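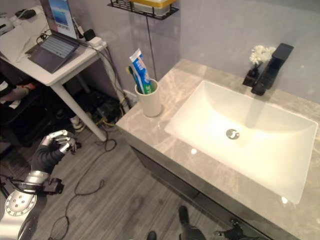

A vanity sink, faucet and counter in a furnished test room, with a robotic hand at lower left.

**Kollar publishes bathroom task rules for home robots**

Oct 13, 2019 — Kollar has released the second edition of its working rules for robots operated in household bathrooms. The text runs to 62 clauses and replaces the draft circulated in July, which drew 347 written comments.

The main change concerns cables. Any power or signal cable lying on the floor within the arm's reach must now be entered on the room sheet before the drives are enabled, and the operator must confirm the entry at each restart. The draft had required this only for cables crossing the robot's path.

A separate section covers counters with a sink. Small upright items such as cups and vases may stay in place during a run, but their positions must be recorded. Faucet levers are to be approached at reduced speed, and the hand must be open before it moves over the basin. Polished stone is listed as a surface that can produce false depth readings, and a check against a matte target is required at the start of each session.

"The earlier wording left too much to the operator," said Yolotzin Barajas, who edited the text. "Two labs could follow it and end up with different stop distances."

Pruseo and Ventura have said they will adopt the rules in full. Dastska will apply all clauses except the one on restart confirmation — its engineering lead, Wenceslao Cisneros, said the company's controller already logs that step. Comments on the second edition are open to member labs.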